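Section 6. Running the Placement Evaluation

6.1 Scope

This section sets out the procedure for evaluating a trained placement policy on the Midmont bench. It applies to single-object trials in which the arm is required to pick up one item and release it inside an open container. Trials involving stacked or covered containers are addressed in Section 8.

The procedure follows the protocol developed at the Provudcombe laboratory by Valentina Riquelme and Kimutai Gachanja. Results obtained under any other procedure must not be entered in the Ketmont results ledger.

6.2 Before you begin

Confirm that the following have been completed:

- The arm has been homed and the gripper calibrated in accordance with Section 4.
- The policy checkpoint has been copied to the evaluation computer and its name recorded on the trial sheet.
- The bench camera has been switched on for at least 30 minutes.
- The emergency stop is within reach of the operator's chair.

CAUTION: Do not place hands on the tabletop while the arm is enabled. If an item must be repositioned, disable the arm first and wait for the status light to turn amber.

6.3 Starting a session

1. Log in to the evaluation computer and open the Chaudhary console.

2. Select Placement, then Single Object. The console loads the standard list of 256 starting layouts.

3. Enter the operator's initials and the checkpoint name. These fields cannot be edited once the session has begun.

4. Wipe the tabletop with a dry cloth. Remove any tape or markers left over from earlier work.

5. Set out the container and the target item to match the layout displayed on the console. Use the overlay to check position and orientation. An item is correctly placed when its outline falls inside the grey band.

Note: Soft produce changes colour and shape over the course of a session. Replace fruit when the skin shows marked browning, and record the replacement on the trial sheet.

6. Leave the workspace, enable the arm and press Begin Trial. The policy takes control after a short tone.

7. Observe the approach. For the fruit-and-basket layouts, the gripper should come to a position over the item with its fingers pointing down before any grasp is attempted. The container must be empty at this stage.

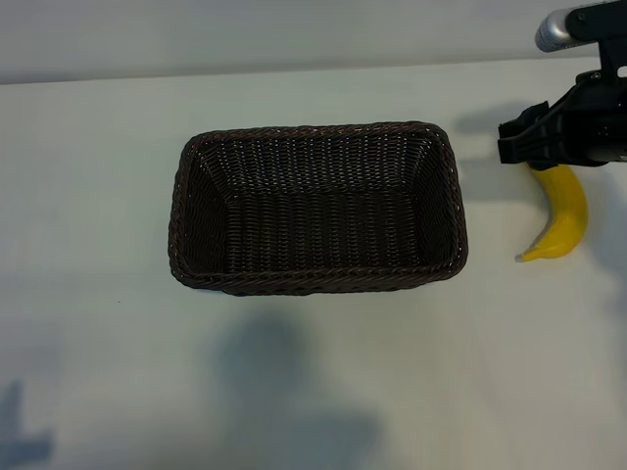

8. Allow the trial to run until the console reports Released or Timed Out. Do not intervene in a slow trial. Press the emergency stop if the gripper contacts the tabletop with force.

9. Score the trial. Enter 2 if the item rests fully inside the container, 1 if it was lifted but released elsewhere, and 0 in all other cases.

10. Disable the arm, reset the items and proceed to the next layout.

6.4 Interrupted trials

A trial halted by the emergency stop is scored 0 and is not repeated. A trial halted by a power or network fault is marked Void and must be run again from the same layout. Enquiries about borderline cases should be directed to Mwende Nyamweya.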